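On tour: three nights at Brivamell

The Omarari comedy tour reached the Brivamell site in September, and Efe Usman has sent in this report for the newsletter. Efe was compering, with three other acts on the bill.

The booking was for the staff accommodation at Brivamell, where people work long rotations and the nearest town is a 60-minute drive along a single road. Omarari has been taking stand-up to places like this for 7 years. The welfare office asked for three shows, one on each night of our stay, so that every shift could get to at least one of them.

We were collected from the ferry in a minibus and taken straight to the gatehouse, where we handed in our passports and were given lanyards. Then there was a safety talk. It lasted 25 minutes and covered boots, drinking water, and which doors set off an alarm. One of the acts wrote most of it down and opened with it on the first night. It got the best reaction of the whole trip, and I would advise anyone playing a work site to listen carefully to the safety talk.

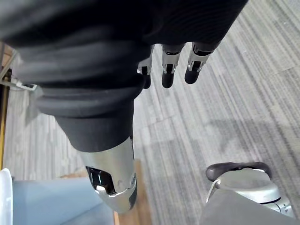
Black sleeve and silver metal section of the arm.

The canteen was our venue. It seats far more people than a normal club, and the ceiling is low, which helps with laughter. The drawback is the kitchen. The serving hatch stays open until late, and on the first night the dishwasher ran through all of my opening and most of the first act. I asked the kitchen staff if it could wait until the interval. They agreed, on condition that I stopped doing the joke about the soup. I kept my side of the bargain.

The early show was the hardest. It started at 7 in the morning, for people who had just finished a night shift. I had never compered at breakfast before and I would not call it natural. The room was tired but kind. People ate while they listened, so the laughs came late, once they had swallowed. We learned to leave a longer gap after each line. By the end they were properly with us, and a man at the front offered me his second sausage.

Material needed some changes. Anything about trains, flat-hunting or dating apps went nowhere, as most of the audience had been away from all three for weeks. Jokes about sharing a bathroom did very well. So did anything about phoning home and having nothing to report. I also dropped my section on airports after the first night, when it became clear that everyone in the room had spent more time in them than I had. 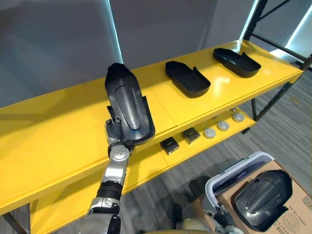

The other thing to mention is heckling. There was hardly any. I had been warned to expect a lot of it, and had prepared several answers that I never used. What we got was corrections. If you say something slightly wrong about a generator in front of people who look after generators, they will put you right, politely and at length. The longest correction came on the last night and got a round of applause of its own. I handed over the microphone for it.

Sleeping arrangements were fine. We each had a single cabin with a desk, a kettle and a blind that kept out the light. Meals were included. The wi-fi was slow but worked in the corridor by the laundry, so that was where the acts tended to meet.

Omarari has been asked back next year, and the welfare office would like a longer interval and a raffle. Before that the tour goes to Mulow, where the shows will be in the sports hall. There are still places on the Mulow bill for two acts who can each do 25 minutes of clean material and do not mind a long minibus journey. You will need a valid passport and flat, closed shoes. Travel and food are covered and there is a fee for each show.

If you would like to be considered, send a recent recording of a full set to the Omarari office, with a note of any dates you cannot do. Please send the set uncut, including the parts that went badly.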